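Zeltaron releases Fostero 2.0, planning software for soft objects

23 September 2019

Zeltaron announced today the new version of Fostero, its grasp planning software for two-finger grippers. The new version plans for objects which change their shape when they are held, such as hats, ribbons and bags.

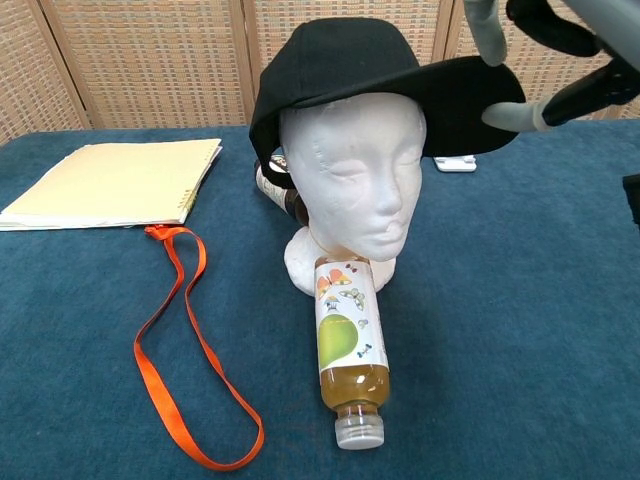 Fostero now calculates a new grasp 20 times per second. The planner was tested on 318 household items.

"Our customers asked for cloth since the first version," said Freya Mapplebeck, head of software. "Now they can start with it the same day."

The update is free for present license holders. Support for the Kellow controller will follow in January.

Press contact: Chelsea Gosling, Zeltaron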